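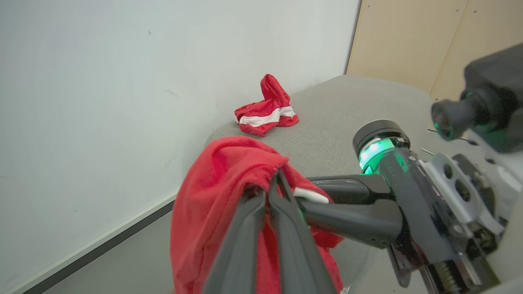 Nistero Laundry Pickup, data card

Last updated August 5, 2024

Nistero holds 193 recordings of one chore: moving clothes off a sofa and into a basket. It was collected in July by Idetti on a two-arm robot, with a person steering.

Can a machine do this alone yet? Not well enough to leave it running. Our Hartley baseline cleared the sofa in 2 of 9 trials. Soft fabric is the hard part — a sleeve folds under and the fingers close on upholstery.

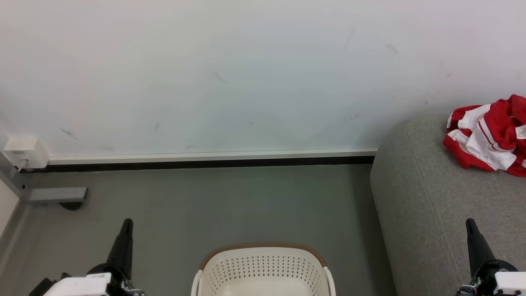

Head view: open grippers, empty basket, garment on the sofa.

Folding and sorting are not covered.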